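Rain barrels, round two

May 6, 2020

So the second rain barrel is in, and I am way too excited about it! Regular readers know I set up the first one in December, which everyone told me was a silly time to do it. Fair enough. It sat there empty-ish for weeks and then one long soaking night filled it to the brim while I slept, and I went out in my slippers to look.

The new one came from a garden shop in Rocha that was clearing out old stock. It holds 94 gallons, so it's a good bit bigger than the Luvel, and it has a brass spigot low enough that you get nearly all the water out. I had to raise it on concrete blocks to fit a watering can under there. Please level your blocks first – I didn't, and spent a whole afternoon draining the thing and starting over.

The two barrels are joined with a short piece of hose near the bottom so they fill together. I learned that trick from a Tutport gardening forum (the thread is 38 pages long and I read every one of them). There's a screen over each inlet for leaves and mosquitoes, and an overflow pipe that runs off toward the blueberries.

Now for the fun part, the numbers! My garage roof is 500 square feet on the side that drains to the barrels. An inch of rain on that should give me something over 300 gallons, so even a modest shower can top off both of them. I had no idea a roof that small could catch so much.
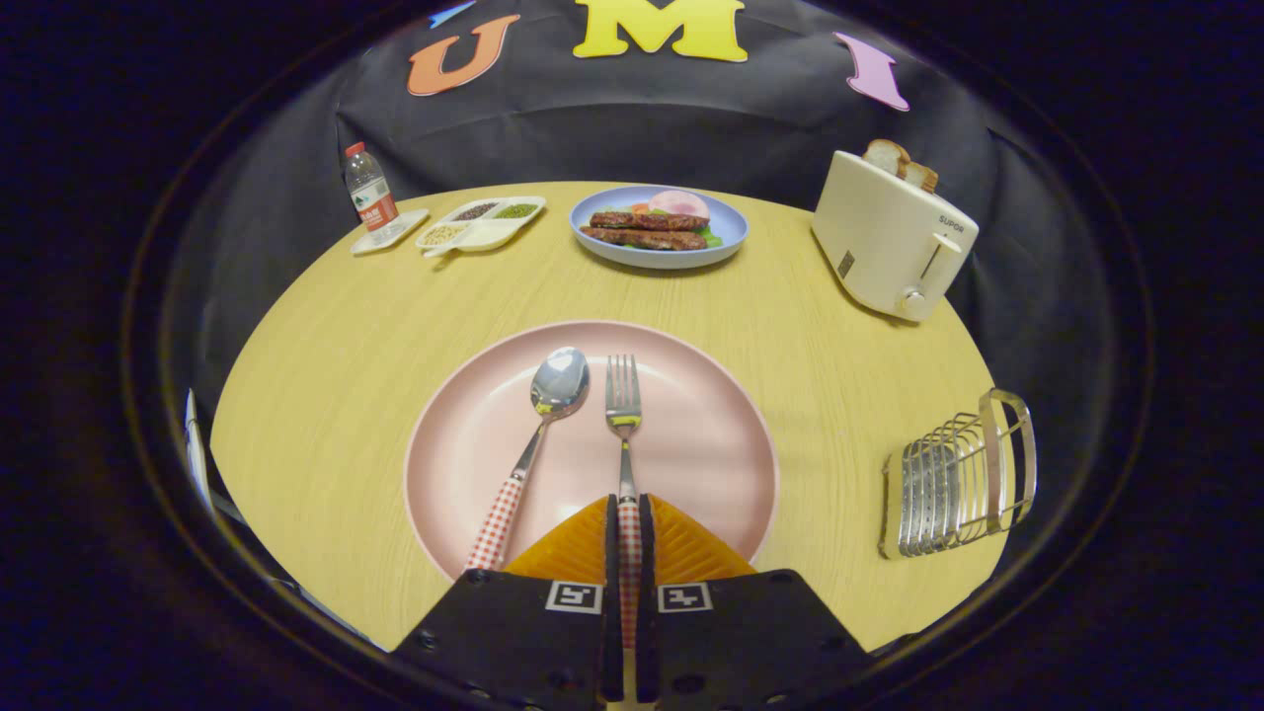
I only use the water on the flower beds and the fruit bushes, by the way. It comes off old shingles and I'd want it tested before it went anywhere near the lettuce. The lettuce still gets the tap.

Next up is a gauge so I can see the level without lifting the lid. Gralura makes a float one that looks easy to fit, and I've also seen people do it with clear tubing and a couple of elbows. If you've tried either, tell me how it held up over a winter! I've got 100 feet of soaker hose on the way too – I want to see if gravity alone will push water to the far end of the bed.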